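Simulation Results Deserve a Stricter Reading

By Wilson Tello

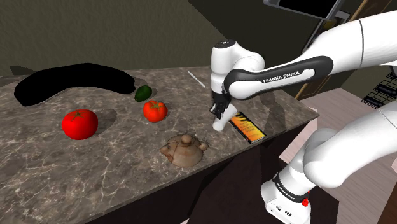

Over the past several years, simulated evaluation has become the ordinary way to report progress in robot manipulation. The reasons are practical. A policy can be tested overnight on thousands of starting positions, nothing is broken, and another laboratory can repeat the work with the same files. The Mollby group supports this practice and relies on it. Our concern is with how the resulting numbers are presented and read.

Our most recent kitchen study, run on the Fondale task set, consisted of 3397 simulated episodes. Each asked a single arm to pick up a named item from a cluttered counter and place it at a stated location. The policy succeeded in 75 percent of them. That figure appeared in the first line of our internal summary, and it was soon being quoted without the rest of the page.

The rest of the page matters. Of the full set, 1029 episodes used object arrangements that closely resembled those in the training data. Success in that portion was far higher than in the remainder. A reader who sees only the average will assume a level of general skill that the method has not shown. We believe that any paper reporting a single success rate should also report the rate on unfamiliar arrangements, in the same table and in type of the same size.

A second matter is the treatment of objects. Rendered produce has a fixed shape. A tomato in simulation does not bruise, and its surface friction is whatever value the author entered. In our own work, a change to that one value altered the ranking of two competing methods. Neither method had been changed in any way. Friction, mass and contact settings should therefore be published with every result, and a ranking that depends on one setting should be described as such.

Some colleagues have replied that these requirements would slow publication and place a burden on smaller groups. The burden is real but modest. The Pons evaluation scripts already record the necessary settings, and a breakdown by arrangement requires only that episodes be labeled when they are generated.

The harder question is physical testing. We repeated 126 of the Fondale episodes on hardware, chosen at random before any simulated results were known. This is a small sample, and we do not claim that it settles the matter. It did reveal failures at the moment of release that the simulator had not produced at all, and we changed our release procedure as a result. Reviewers should ask for a physical sample of this kind wherever a paper makes claims about use in homes or restaurants, and authors who cannot provide one should limit their claims to the simulator.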